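Workshop Notebook -- Catering Kitchen Automation, Borby Site
Last updated: 2 May 2020

Entry by Rosalind Quintanilla. Copies to Uliana Antoniuk and the prep shift leads.
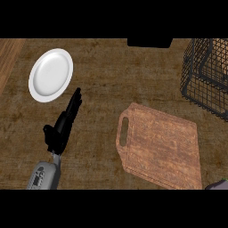 The purpose of this week's work was to settle which parts of the plating job should pass to the arm and which should remain with the prep staff. The January plan assumed that the whole station would be handed over at once. After reviewing the simulation results with Uliana, I no longer recommend that.

Simulation runs, plate transfer task: 165 attempted, 154 completed. Of the failures, most were at the rim. The fingers closed too high and the plate tipped before the lift. Uliana changed the approach angle in the Widano planner and the later runs were cleaner, but the change was made partway through the batch, so the total should not be quoted as a result for either setting. A full batch on the new angle is still to be run.

Open point on friction. The simulated tabletop uses a default value. The real counters at Borby are wiped down several times a shift and a plate will slide more easily on them. Hutsuliak (the integrator) has been asked for measured values. No reply as of this entry.

Staffing. The following was discussed with the prep shift leads and is recorded here so that there is one version of it.

1. No position is to be removed during the trial. The person now assigned to plating will be assigned to the station as operator, at the same grade.
2. The operator may stop the arm at any time and need not give a reason. Stops are logged by the system without a name attached. The leads asked for this and management has agreed in writing.
3. Cutting remains manual. The arm may move a board but is not to be used near a knife in anyone's hand.
4. Training is five hours per person, on paid time, before the first live shift. The leads consider this short. I agree, and have asked for a second session after the first month.

One of the leads raised a matter I had not considered. At present the plating position is where new staff learn the menu, as they see every dish go past. If the arm takes the position, that learning has to happen somewhere else -- and the plan does not say where. Uliana suggests placing new staff with the operator for their first weeks. I have added it to the plan as unresolved.

Pace. The Corurer schedule sets a target of roughly 80 plates an hour. The leads are concerned that the target will become the pace for the people working on either side of the arm. For the trial, the arm will wait for the operator's signal before each tray. This lowers output and the schedule will need to be revised to match. Management has been told.

To do:
-- Full batch on new approach angle (Uliana)
-- Repeat with lower friction once values arrive
-- Revise Corurer schedule, send to leads before it is posted (RQ)
-- Draft of operator duties, one page, plain wording (RQ)
-- Check reach with basket moved farther back; leads want more elbow room on that side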